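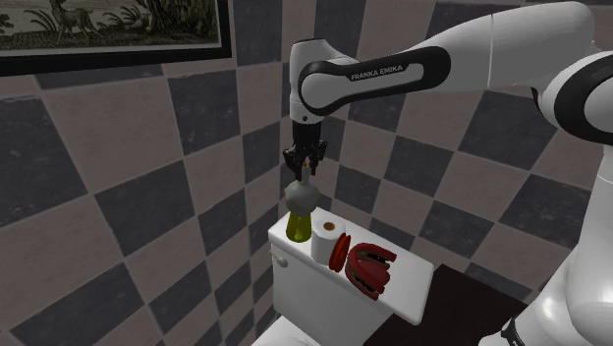
Dzifa Quansah
I don't buy the 99 until I see what got randomized. Was it the same wall every time? Same stuff on the tank lid? If the policy saw those tiles all through training, then it learned those tiles.

sorport_sam
Fair question! I'm the one who ran it, so let me try. The task is bottle on the toilet tank, Franka arm, all in sim. The setup is 3 training runs with different seeds, and each one gets evaluated on 100 episodes. Wall tiles get swapped between episodes, and so does the clutter on the lid. What does NOT change is the toilet itself. Same mesh, same tank height, every single time. I only have the one good bathroom asset and I was too lazy to go make another (sorry).

The 99 is the best seed, by the way. I should have said that in the first post, that's on me.

matubbar_fan
ok so what did the other two seeds get

sorport_sam
Lower. I'd rather rerun them before I post numbers, I had a bug in the reset where the bottle sometimes spawned already touching the toilet paper roll and the episode got thrown out. Fixed on 7th February, but the old evals are from before that.

Dzifa Quansah
So the number in your thread title is the best seed, with a filter on the hard starts. Come on. A bottle right up against the roll is exactly the case I'd want in there, because that's where the fingers have no room.

kirell_dev
I think you're being a little rough on him. Throwing out starts where objects are in collision is normal, everybody's reset code does it. What matters is whether "touching" meant overlapping meshes or just close together. Sam, which one?

sorport_sam
Contact flag from the physics, so it would catch both. Ugh. Yeah, Dzifa has a point.

For what it's worth, the part I was excited about wasn't the success rate. It's the way I label the demos. I don't mark the grasp and the place as separate stages, I just give the policy the final resting pose of the bottle and let it sort out the rest. With the staged labels (I used the Vemus config for those) it would let go too high over the lid and the bottle would tip. With the pose goal it keeps lowering until it's right at the surface. I watched a bunch of rollouts of both and the difference is really easy to spot.

matubbar_fan
I tried something like that on a kitchen shelf and got the opposite, it pushed down so hard the gripper shook. What's your goal tolerance?

sorport_sam
10 mm at first, then I tightened it near the end of training. If you start tight you get the shaking, I had that too!

kirell_dev
That should be in the writeup. It sounds like half of your result might be the tolerance schedule and the labels are just along for the ride.

Dzifa Quansah
Agree with that. Run the staged labels with the same schedule, all the seeds, contact starts left in. If the gap is still there I'll happily eat my words.

sorport_sam
Deal. Queue is full tonight but I'll start the staged runs first and post all of the seeds this time, ugly ones too. Title's changed.

matubbar_fan
can you put up the reset code while you're at it

sorport_sam
Sure, give me a minute to take my swearing out of the comments.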